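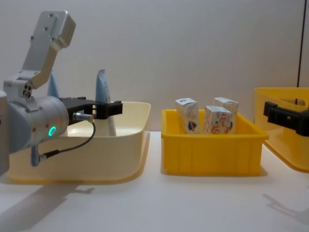
Figure 3. The two-arm cell with the large tub at left, cartons in the middle bin, and the second gripper coming in from the right.

4. Setup and Upkeep of the Cell

4.1 Physical layout

The cell has two arms working over a shared white table, with three open plastic containers between them (Figure 3). The left arm takes items from the large pale tub and places them in the middle bin, and the right arm takes over from there. Earlier reports on cells of this type, including our own from the Dirnurstead installation, treat the layout as a detail and spend their pages on the grasp planner. We no longer think that is defensible. Much of what we first credited to the planner went away when somebody moved a bin by a finger's width, and much of it came back when the bin was moved again.

The containers are not fixed to the table. The original plan by Milošević called for fixed locating pins under each one, and we left them out to keep the cell easy to reconfigure. In hindsight we are unsure that this was worth it. A container that can be moved by an operator can also be moved by a gripper finger catching the rim, and the controller has no way of telling the difference. The operator sheet now says to check container positions at the start of each shift. Compliance with the sheet was not recorded, so we make no claim about its effect.

4.2 Wrist cabling

Each gripper draws its power and signal through a thin cable that has to follow the wrist through its full rotation. On the left arm the cable hangs in a free loop near the wrist. The supplier of the cable kit, Ikard, recommends this arrangement and describes it as free of maintenance. We did not find it so. Over the test series of 1000 transfers, the cell stopped itself 18 times with a gripper communication fault. Kos and Quartey opened the connector after every one of these stops. In most cases the plug had worked slightly loose, and pushing it home cleared the fault. In the rest they found nothing wrong at all, and the fault cleared anyway, so "loose plug" should be read as our best guess at a cause.

A shorter loop was tried for part of one Sunday. It pulled tight when the wrist turned to its outer limit and was taken off again before any useful data had been collected. A clip halfway along the cable is the obvious next step. We have not tested one, and we would treat any advice on clip position, our own included, with caution until there are numbers behind it.

The ring light on the wrist deserves a warning. New operators tend to read a lit ring as proof that the whole arm is healthy. It reports the state of the arm controller only. During several of the communication faults the ring looked just as it does in normal running, and the first sign of trouble was a gripper that did not answer.

4.3 Clearance between the grippers

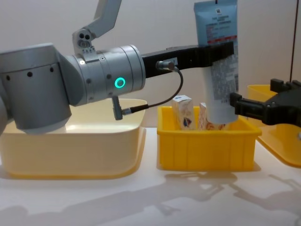

Figure 4. Left gripper holding a light blue tube upright over the middle bin, with the fingers of the right gripper close to its lower side.

The tightest point in the cycle is over the middle bin. As Figure 4 shows, the fingers of the right gripper can come very close to an item the left gripper is still holding. The Primar interlock is meant to keep the arms apart by reserving the space over the bin for one of them at a time. It reserves space for the gripper body. It knows nothing about what the gripper is carrying, and a long item held upright extends well past the reserved volume.

Hodžić added a fixed margin to the reserved volume, sized for the longest item in the set. This is crude. It slows the cycle for short cartons that never needed it, and it says nothing about soft packaging, which may bend under grip. Juhász proposed setting the margin per item, but that depends on the item being identified correctly beforehand, and we do not trust the identification step enough to hang a safety margin on it.

4.4 What the numbers do and do not show

Of the 1000 transfers, 803 ran without anyone touching the cell. We report the figure with some reluctance. The series mixes periods before and after the margin was changed, and an operator who steps in early lowers the count even when the cell would have recovered without help. Vlachou reviewed the stop log and could not separate cautious interventions from necessary ones. A second series with a fixed setup and a written rule for stepping in is needed before the figure is compared with any other cell.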